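Tultness Play Kitchens – Customer Support
Ticket 3000-68
Subject: Cooktop glow stays on, carrot won't hold together
Status: Resolved
Opened by: Jessie Aitken
Handled by: Gavin Ritchie

Jessie Aitken, Thursday, 8.15 am

Hello! I've got two little problems with our play kitchen and I'm hoping one of you can talk me through them before I start taking things apart (I have form for that, and it rarely goes well).

First one is the cooktop. The burner is meant to go off by itself a little while after you press it, or that's how it behaved when we first had it, and now it just carries on glowing. I went to bed last night with it on and it was still going at breakfast. I've pressed it once, pressed it twice, pressed it and held it, and said some words to it. The only way I can get it dark is to take the batteries out, and then when I put them back the whole thing starts again.

Second one is the carrot from the Diketti vegetable set. It comes in two pieces that stick together so you can "chop" it, and they've stopped sticking. You can line them up nicely on the counter and they look fine, but pick it up by the leaves and the pointy half stays behind. The other vegetables are all right as far as I can tell.

Happy to send a photo if that's any use.

Gavin Ritchie, Thursday, 9.40 am

Hi Jessie, thanks for all the detail, it saves me asking half my usual questions. Yes please to a photo, ideally with the burner on and the carrot somewhere nearby so I can see which version you have. There were two cooktops, one with a plain red disc and one with the segments, and they have different battery boxes, so I don't want to send you to the wrong one.

Also, which batteries are in it at the moment? Rechargeables or ordinary?

Jessie Aitken, Thursday, 10.05 am

Photo below. They're rechargeables, I moved everything in the house over to them in October and felt very pleased with myself. Now you've asked I have a horrible feeling that's when it started.

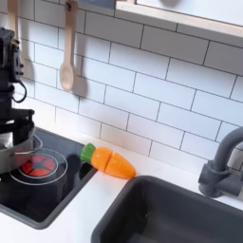

Cooktop with the burner on, carrot laid out by the sink.

I've left the little silver pot where it was, on the back corner. I did wonder if the pot was setting it off somehow, so I tried an hour with no pots on at all – no difference, still glowing away.

Gavin Ritchie, Thursday, 11.20 am

Lovely, you've got the segmented one. That helps a lot.

I don't think it's the pot. There's no sensor under the glass on yours, it all runs off a timer, and the timer gets muddled if the voltage is a bit low. Rechargeables sit lower than ordinary ones even when they're full. So could you try this for me:

Take the rechargeables out and leave the box empty for 8 minutes. I know that sounds fussy, but the board holds on to a bit of charge and it needs to forget where it was.
Put in a fresh set of ordinary alkalines, all the same make.
Press the burner once and then leave it alone. Don't hold it down, as a long press puts it into the shop display setting, where it never times out.

That last one might be your whole problem, by the way. If you've held it down at any point it could have been in display mode ever since. To get out of it, hold until the glow blinks, let go, and press once more.

On the carrot, have a look at the two flat faces where it joins. Should be a small round fastening on each. Tell me if either one is missing or furry.

Jessie Aitken, Thursday, 4.50 pm

Well, "furry" was the word. I had a proper look under the lamp and the fastening on the pointy half is absolutely matted with what I think is blanket. I went at it with an old toothbrush and it's better but still not great, it holds for a second and then drops. The leafy half looks like new.

Batteries done, full 8 minutes, timed on the oven. The burner came on and stayed on, so I did the hold-until-it-blinks thing and it blinked! Pressed once more, went off to put the washing out, and it was dark when I got back. I've tried it four more times since and it's gone off every time. I must have put it in display mode with all my prodding, though I'd swear it was misbehaving before that, so perhaps the batteries were a bit to blame too.

Is there a spare fastening I can buy? I don't want a whole new vegetable set for half a carrot.

Gavin Ritchie, Thursday, 5.15 pm

Glad about the burner. I'd stay on ordinary batteries for now. Archie Halliday in our parts room has a bag of those fastenings and is putting a pair in the post to you, no charge. Peel the old one off, wipe the face and let it dry, press the new one on and leave it overnight before anyone chops anything. Closing this one, but reply here if the glow comes back and it'll reopen.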